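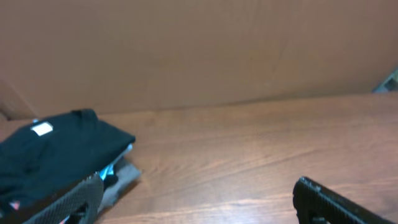
**Is an automatic pill dispenser worth £200?**

For most people who manage their own tablets, I don't think so. A cheap weekly box and a phone alarm do most of the same work, and the people who need more than that often need more than this machine gives them too.

## Wudis Pal pill dispenser: review

The Pal is a round, lidded machine made by Wudis. You fill a tray with your tablets, set the times, lock the lid and leave it on the side. When a dose is due it beeps, a light comes on, and you tip the machine over so the tablets fall into your hand or a cup. If you don't tip it, a message goes to whoever you've named as your contact. In this country it's sold through Wonaleo, who also run the app and the messages.

I bought mine in April at full price. I take four regular medicines, one of them twice a day, and I had missed enough evening doses over the winter for my practice nurse to raise an eyebrow at my repeat requests. I used the Pal for five weeks, then lent it to my aunt in Gendthorpe, who is 81 and takes a good deal more than I do.

### What the box says

The leaflet leans hard on one trial. It says 2,834 people were signed up to use the Pal at home and that those who used it took "nearly all" their doses on time. There's a footnote. The footnote says the result is based on the 2,033 who were still using it at the end.

So 801 people dropped out, or were dropped, and the leaflet doesn't say why. Maybe they moved house, or went into hospital, or came off their tablets. Or they got fed up with the beeping and put it in a cupboard, in which case they are exactly the people I'd like to hear about. If you only count the ones who stuck with a gadget, the gadget is going to look good. There was no comparison group that I could find either, so we can't tell how the same people would have got on with a plastic box from the chemist.

I wrote to Wonaleo asking for the full results. The reply came from Sarita Mittal in customer care, and it was polite and quick. She said the trial was run by Wudis, that a summary was "being prepared for release", and that she couldn't send anything before then. I asked when. She didn't have a date.

I should add that "tipped" and "taken" are two different things. The machine records that it was turned over. It has no idea whether the tablets went into a mouth or down the side of the sofa. The app shows a green tick and the word Taken, and I'd like that word changed.

### Filling it

This was the part I disliked most. The tray has a ring of small compartments, and each one takes all the tablets for one dose. My blister packs had to be popped one at a time, and it took most of a cup of tea to get through a fortnight's worth. My aunt's took a lot longer, and we did it together because she can't manage foil with her fingers as they are.

Some medicines shouldn't be taken out of their packaging at all until you need them, as they spoil in damp air or light. The manual gives this one sentence on page 19. It ought to be on the front. One of mine turned out to be on the pharmacist's "leave it in the foil" list, so from the first day I had a machine for three medicines and a packet in the drawer for the fourth. I forgot the packet twice.

Do ask your pharmacist before you put anything in it. Mine went through the list with me at the counter and it took no time. She also pointed out that if a dose changes partway through the fortnight, somebody has to unlock the lid and pick the old tablets out of every slot by hand. That happened to my aunt in her second week.

It won't take liquids, inhalers, patches, eye drops, or anything kept in the fridge. Nor is it any use for painkillers you take only when you need them.

### The alarm

Loud. Good and loud, if your hearing isn't great, and there's a quieter setting that I could still hear from upstairs. It goes on until you tip it or until the window you've set runs out. The light is bright enough to notice in a lit room.

I did miss fewer evening doses. I missed one in five weeks, when I was out for the evening and the machine was at home, beeping at the cat. That's better than I'd been doing. It's also about as well as I did in the three weeks afterwards, when I had gone back to my old box and set an alarm on my phone - and the phone had been out with me. I can't rule out that buying the thing simply made me pay attention for a while. A few weeks of one person isn't evidence of much, and I'd say the same if the result had flattered it.

You can set an early dose for a trip out, but only by going into the menu, and my aunt never got the hang of it. She stayed in for her two o'clock tablets instead. Her words were that she'd been given a curfew.

### The app and the messages

The app is tidy and I had it working in one evening. It wants your name, date of birth, a list of your medicines and a contact's mobile number. It doesn't need the list of medicines to work, as far as I can see, because the machine only cares about times. I left that page blank and everything carried on as before, apart from a nagging orange dot.

The privacy notice says that dosing records may be shared "with partners, in a form that does not identify you". Which partners isn't stated. I asked Sarita Mittal about that as well, and was sent a link to the same notice.

Missed dose messages reached me promptly on all but one occasion. On that one, my aunt's broadband had gone off overnight and I heard nothing until mid-morning. The machine itself kept going on its battery and she'd had her tablets, but I didn't know that, and I had already got in the car. There is no message to tell you the Pal has gone offline. For something sold on peace of mind I think that's a serious gap.

The messages are free for the first year. After that you pay monthly, and the price isn't printed on the box. You have to go looking for it on the Wonaleo site, under Help.

### What's good about it

The lock is sturdy. If you look after someone who forgets they've already had their tablets and goes back for more, a locked machine that lets out one dose at a time is a real help, and a weekly box can't do it. This is the one use where I'd say look at it seriously, provided somebody reliable is there to fill it and the person can still tip it over. It's heavy when full. My aunt needed both hands, and the tipping stand that makes it easier is sold separately.

The battery held up through the power cut we had and the clock kept its time. The tray washes well.

### Before you spend the money

Talk to your pharmacist first. Ask if your medicines can be lined up at the same time of day, or if any can be dropped at a review. My aunt's were cut from four times a day to three after one phone call, and that did more for her than the Pal had. Ask your council's social care team too, as some lend dispensers to people who've been assessed as needing one.

I would like to see the missing part of that trial, an offline warning, and the running cost on the front of the box. Until then:

**Ease of filling:** poor
**Alarm:** good
**App:** fair
**Claims on the leaflet:** poor
**Value:** poor for most, fair if you need the lock

My aunt has sent it back with me. She's kept the cup.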